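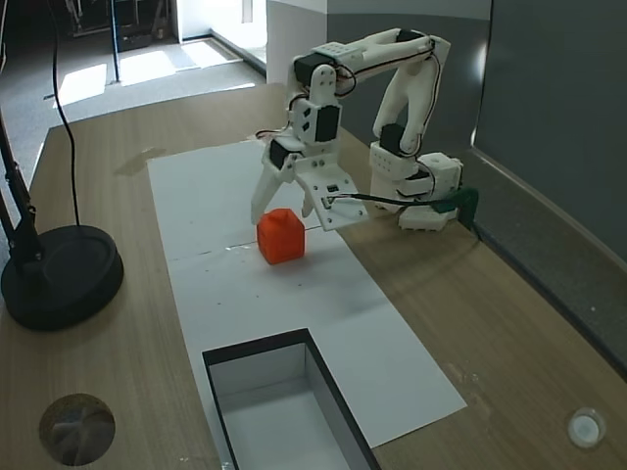
When does the Gomeo parcel locker network switch to the new pickup codes?
The change takes effect on 13/01/2020 at all sites operated by Peltix, with the Zarden and Cavalcanti sites following in August.

Peltix, the company that runs the Gomeo lockers, has confirmed the schedule for replacing its four-digit pickup codes with eight-character codes. The new codes combine digits and capital letters. The letters I, O, Q and S are left out to reduce errors when a code is read from a phone screen in bright light or copied by hand onto a card.

The existing codes have been in use since the first lockers opened. Under the old system a code was tied to a single compartment and was reissued once the compartment was free. A customer who typed an expired code could, in rare cases, open a compartment that had been assigned to another person. Peltix says each new code will be tied to the parcel and will not be issued a second time.

Parcels already in a locker at the time of the change will keep their old codes until they are collected or returned. The keypads will accept both formats during this period. No customer action is needed for a parcel that has already been delivered. Anyone expecting a delivery after the switch will receive the new code by text message or e-mail, depending on the contact method listed on the account.

The holding period is also changing. A parcel may now stay in a compartment for 72 hours, measured from the time the door is closed by the courier. The previous rule counted calendar days, which meant that a parcel delivered late in the evening had a shorter pickup window than one delivered in the morning. Two reminders will be sent, the first at the halfway point and the second 11 hours before the parcel is due to be removed.

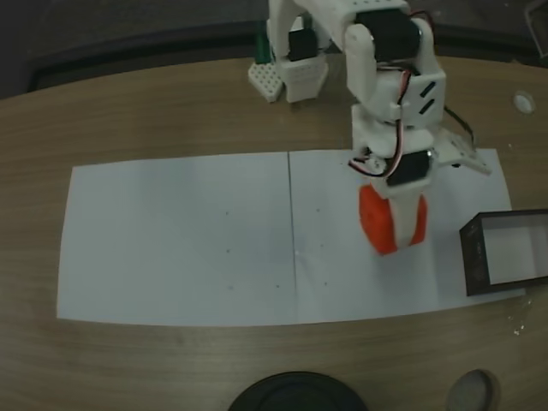 After removal, parcels go to the Gomeo service counter and are held there for a further period set by the sender. The counter will ask for the pickup code and a photo ID. A parcel collected at the counter cannot be put back into a locker, and the counter does not forward items to another address. Return shipping is billed to the sender under the existing rates.

Customers may extend the locker period once per parcel, provided that the request is made before the second reminder goes out. Extensions are not offered for oversize compartments. Most sites have only two of these, and Peltix says they account for the majority of failed deliveries, where a courier arrives and finds no space of the right size. In such cases the parcel is taken to the counter the same day and a counter code is issued in place of a locker code.

The keypad hardware is not being replaced. The longer codes are handled by a software update that is installed overnight, one site at a time. A locker will be out of service during its update, and couriers have been told to hold deliveries for that site until the next morning. The keypad display will show "UPDATE" while the work is under way. Doors cannot be opened from the keypad in that state, so a customer who arrives during the update will need to come back later. The 72-hour period is paused for the time the locker is offline.

Accessibility settings carry over from the old system. Customers who have asked for a lower compartment will still be assigned one where the site layout allows it. The audio prompt will read the new codes back one character at a time, and its volume can be set from the account page. A longer time limit for entering the code is now standard at every site, and a partly entered code is no longer cleared when the backspace key is pressed.

The Zarden and Cavalcanti lockers use an older controller and will stay on four-digit codes until August. Customers who receive parcels at both types of site should check the length of the code in the message before leaving home. A four-digit code will not work at an updated keypad unless the parcel was delivered there before the switch.

Business accounts that print pickup codes on their own labels will need to widen the code field. The label template on the account page has been updated, and the old template will be withdrawn when the Zarden and Cavalcanti sites have moved to the new format. Scanned barcodes are not affected.

Prices for locker delivery remain the same. Questions about a specific parcel should be sent through the message form on the account page, with the tracking number in the subject line.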